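Gripper and wrist camera trial, interim progress report
Project: Dornness bench
Prepared by: Gestska
For: Jusirico program office
Date: 10th March

Short version: on schedule for the grippers, behind on the cameras, one decision needed from you before we order anything else. Details below, sorry for the rough format, the full tables come with the final report.

Where we are

Three gripper options on the plan. Option A is the stock two-finger that shipped with the arms. Option B is the same body with the Stępień soft pads. Option C is the wide-stroke version, also Stępień. A is finished. B is through the single-arm runs, two-arm runs under way. C not started, parts arrived Monday and one finger set was the wrong thread. Replacement set promised, no ship date yet.

Target is 1000 logged grasps per option. A has all 1000. B is a bit past half. We're only counting grasps where the operator log and the controller log agree, which threw out more of the A data than we'd budgeted for. Fixed on our side now (clock drift between the two controllers), shouldn't hit B or C.

Findings so far, option A

Good on anything boxy. Power banks, adapters, small cartons, no complaints. Bad on shallow dishes, fingers ride up the rim and the dish skates away. Cables are the worst. Picks them up fine when there is a loop standing clear of the table, loses them when they lie flat. Pencils OK singly, not out of a full cup, it grabs two or three and the operator has to start over.

Option B early read: dishes much better. Cables only slightly better. Pads are showing wear at the tips already, we're photographing them every 20 sessions so there will be something to show you. If they don't last the full run then the cost per grasp changes and B stops looking like the cheap option.

Cameras

This is the slow part. Wrist cameras are on both arms in the plan, fixed camera covers the whole table. Fixed view has been solid. Wrist views drop out when the cable loop gets pulled tight at full wrist rotation, 13 dropouts logged in option A, all of them in two-arm tasks. Tried a longer loop, fewer dropouts but now it can swing through the view or snag on tall items. A side-exit connector would probaly solve it. Quote requested.

Table setup

Household set as agreed in the proposal, mixed on purpose: cup of pencils, dish, power strip with an adapter plugged in, power bank, loose cord. Layout gets changed between sessions but the item list stays the same so A, B and C can be compared.

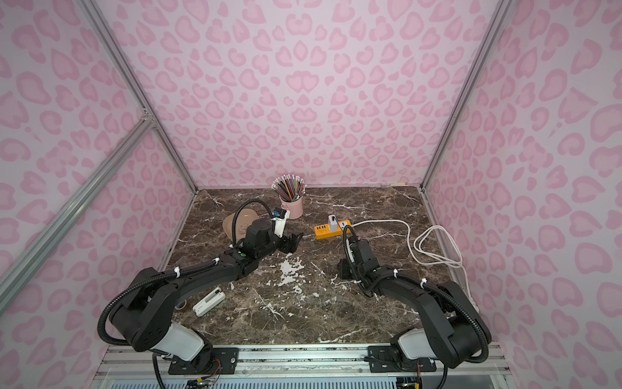

Two-arm tasks take longer to reset than we told you in the proposal. Operators are spending nearly as much time putting the cord back as running the task. We'd like to cut the cord task from every session to every other session. Doesn't change the total count, just spreads it out. Please say if that's a problem for your side.

Controllers

Both controllers now on the same firmware. Left one was a version behind untill last week, affects some early option A runs, they're flagged in the log. No re-runs planned unless you want them.

Budget

Spent to plan apart from finger sets. Unspent camera money is 3000 and we'd like to move it to connectors and a spare pad set for B. This is the decision we need. Without it C can still start on time but with no spares.

Next

- finish B two-arm runs
- swap to C once the right thread arrives
- connector test on one arm first, then both
- wear photos and dropout log to you by end of March

Open question still from last time: do you want raw wrist video or only the trimmed clips? Storage is fine either way, upload is slow for raw. Need an answer before we start C.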